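The Small Stuff

Capsule toys have a way of taking over a home, and Benvinda Barreto wouldn't have it any other way. She bought her first one at a ferry terminal kiosk in September, a plastic egg with a surprise inside, and by the new year she owned 129 tiny things and had run out of windowsill.

What I love about her collection is how little sense it makes! Sea creatures sit next to vegetables. There are squishy octopuses with their legs flung out, a corn cob in its husk, glossy purple grapes, and even a dried starfish that has no business among the plastic but gets along with it beautifully. She trades at a monthly swap in the back of Dosten, a stationery store where people arrive with shoeboxes and leave with different shoeboxes, and where a good jellyfish can cost you two fruits and a keychain.

Storage is the great debate. Verena Pfister swears by divided trays from Holzer, one compartment per toy, all labeled. Barreto is a cookie box person – the big, bright kind, open at the top, so you can plunge a hand in and be surprised all over again. Every few weeks she tips everything out on the bed, picks through it in the sun, and decides who stays on display. She keeps some of the eggs too, the two-part ones with a clear dome, and likes to leave a toy inside.

Her spending limit is 20 dollars a month, and she mostly sticks to it. The squishy ones need a rinse in soapy water when they get linty, then a night on a towel.

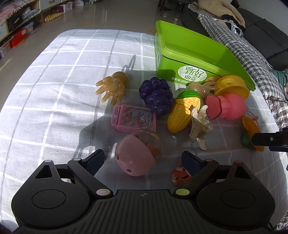 Severin Nägeli wrote in to say that the squishy ones should never be stored touching hard plastic over a summer, as his stuck fast to a grape bunch and took the shine off it, and that he would still trade three fruits for a decent octopus.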